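The Mop Can Wait
by Lamisi Mensah
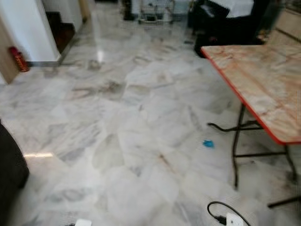
Can a robot clean a floor by itself yet?
Part of the job, on a good day, if a person has gone through first and picked everything up.

I say this as someone who wants to be wrong. I own a robot vacuum. It cost less than my couch and has eaten two phone chargers, and I would still defend it in an argument. Give it a bare room and it is a marvel. Give it a cable curled on the tile and a scrap of blue something beside a table leg, and you have given it a philosophy exam.

A person looks at a marble floor and sorts it without trying. Gray veins: leave them. Brownish smudges: scrub them. White glare: just a light. Plug: pick it up, wonder who left it. Then you fold the table and get on with it. A machine has to be taught each of these, and then taught again when the sun moves.

In April I watched a salesman from Girkholm show off a floor machine on 80 square feet of spotless vinyl. It cleaned the spotless vinyl beautifully. I asked what it did about stairs. He said stairs were on the roadmap – which I suppose is one place to put them. The lease was $2,347 a month, and a human would be needed to "prepare the environment." My mother prepared environments for forty years. She called it cleaning.

I don't doubt it's coming. The arms are getting better, and so are the eyes. But the scrubbing was always the easy bit of a chore, and the hard bit is deciding what's dirt, what's trash and what belongs to somebody. Until that's for sale, I'm keeping the bucket.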